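Justell Home Label Printer — Set-up Guide
Section 4: Labeling small drawers and boxes

Before you start this section, the printer must be charged and the first roll must be loaded (see Section 2). If the light on the front is still orange, please wait until it becomes green.

4.1 What you need

The printer and its power cable
One roll of white or clear tape, 12 mm
A soft dry cloth
Rubbing alcohol, if the drawer was used in a kitchen or a workshop
A pencil and a short ruler

The tape with order number 288 is for smooth surfaces such as painted metal, glass and most plastics. The tape with order number 800 has a stronger glue and is for rough surfaces. Do not use the 800 tape on paper, on wallpaper or on furniture with a wax finish. It can not be removed without damage.

4.2 Plan the names first

1. Open all drawers and write on paper what is inside each one.
2. Give every drawer one short name. Names up to 14 letters fit on a small front without making the text smaller.
3. Decide if you want capital letters everywhere or only at the beginning. Mixed styles are harder to read in a row.
4. If two drawers hold nearly the same things, put the difference first. "Short screws" and "Long screws" is easier to find than "Screws, short" and "Screws, long".

Note: For a small cabinet with two drawers, you can print both names on one strip and cut between them. This saves tape, as the printer feeds a small empty piece before every new label.
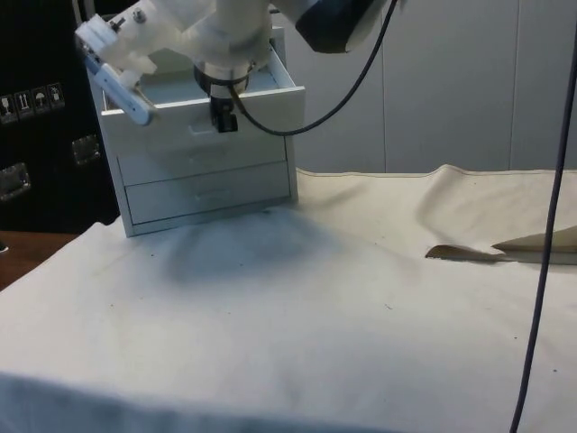
Reading time for this section: 4 minutes

4.3 Prepare the surface

1. Close the drawer fully.
2. Wipe the front with the dry cloth. If there is grease, use a little alcohol on the cloth and let the surface dry for five minutes.
3. Find the middle of the drawer front with the ruler and make a very light pencil mark at the top and at the side.
4. If the drawer has a handle or a knob, place the label above it. Fingers will rub off a label which sits under the handle.

Caution: Do not spray alcohol directly on the drawer. It can run inside the gap and reach the contents. Test it first on the back side, especially on painted furniture.

4.4 Print

1. Press the round button for two seconds. The display shows the last label you made.
2. Press CLEAR, then type the new name.
3. Press SIZE until the display shows S, M or L. For drawer fronts lower than 4 cm, choose S.
4. Press PRINT and wait. Do not pull the tape while the motor is running — it will stretch the letters and can block the roller.
5. When the motor stops, push the cutter lever down completely and let it come back by itself.

If the display shows E3, the cover is not closed. If it shows E5, the roll is finished or it is the wrong way around.

4.5 Apply the label

1. Bend the end of the label slightly. The backing paper opens in the middle.
2. Remove only one half of the backing paper.
3. Hold the label along your pencil marks and press the free half on the surface.
4. Remove the other half and press from the middle to the outside with your thumb.
5. Wait one hour before you clean the drawer again. The glue of the 800 tape needs a full day.

Note: A crooked label can be lifted in the first minute. After this, warm it with a hair dryer at the low setting and pull it slowly.

4.6 Save your labels

The printer can keep up to 1000 labels in its memory. Press SAVE after printing and choose a group from A to F. We recommend one group for each room. A deleted group can not be brought back, so please copy important names on paper.

The memory stays when the battery is empty. It does not stay after a full reset (Section 7).

Spare tape and cutter blades are sold by Grerkona. For questions about this section, write to Lucimara Bastos at Justell customer help and mention guide number 3977.

Text: Alasdair Morrison. Last changed July 4, 2023.

Next: Section 5, Labels for cables and jars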